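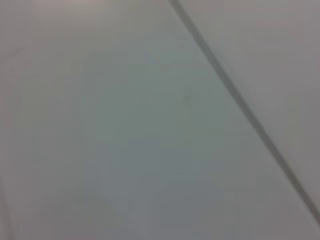
Author's name withheld at the firm's request
Applications engineer, packaging lines

Visit to Premel, Drundutbridge: the Clustico wrist camera kit
2022-06-25

Premel opens its demonstration hall to integrators twice a year, in summer and again in November. I went to the summer session to look at Clustico, a camera kit that bolts on between the wrist flange and the gripper of a small arm. We have two lines where parts arrive in trays that are never quite in the same spot, and the fixed overhead cameras lose sight of the part whenever the arm is over it.

The hall is at the back of the Drundutbridge works, past goods inwards. Visitors sign in, collect safety glasses and are taken round in small groups. Our slot was the second of the morning and started late while an earlier group finished at the palletising cell.

The kit as sold is a camera body, a ring bracket, a cable set and a small control box for the cabinet. The body and bracket weigh 227 g together. This has to come off the payload, and the leaflet does say so, though in the small print. The cable to the box is 830 mm long in the standard set. On the demonstration arm it was clipped along the forearm with very little slack left at the last joint. A longer set can be ordered. I would order it.

Premel had put it on a cell from Mazza, who build the frames and guarding for most of what is shown in the hall. The task was plain: find a part in a tray, move in, pick it, place it in a nest, repeat. The live picture from the wrist was on a monitor outside the guard.

Distance is the main thing to understand before buying. The lens is fixed. Premel quote 300 mm as the best working distance and 155 mm as the nearest at which the software will still accept a picture for locating. Any nearer and the view goes soft. Up against a plain surface there is very little to work with: a field of grey, one dark diagonal line with blurred sides and a small speck near the middle. I could not tell from such a view whether the line was a seam, a rib or a cable, and I would not expect software to do better. The last part of the approach is therefore made blind, on the position worked out further back.

For rigid parts in a tray this is acceptable. For bags or anything else that shifts when touched, it is a limit. I asked whether an adjustable lens was planned. The answer was that it had been looked at and that the extra length would push the gripper too far from the flange.

Set-up was shown from the start on a second arm. Fitting the bracket took four screws and no special tools. Calibration uses a printed plate that lies on the table while the arm moves through a set of poses. It ran without help, but the plate has to lie flat, and the first run was rejected until it had been pressed down at one corner. The screens are clear. Error messages are in words, with the code after them.

Lighting is not included. The hall has high, even daylight from roof panels, kinder than anything on our site. A ring light is listed as an extra and was not fitted on either arm, so I cannot comment on it. I would want to see the kit under our own lamps, with our own glossy lids, before going further.

Points to settle with Premel before any order:

Price of the longer cable set, and whether it is rated for continuous flexing.
Whether the control box can log pictures from failed picks. The present version keeps almost 300, then overwrites.
Seal on the camera window. We wash down nightly.
Loan terms. A fortnight was mentioned, carriage at our cost.

Parking is on the street side only; the yard is kept clear for lorries. Tea was provided, and the leaflet pack includes drawings of the bracket with hole positions, which our workshop has asked to see.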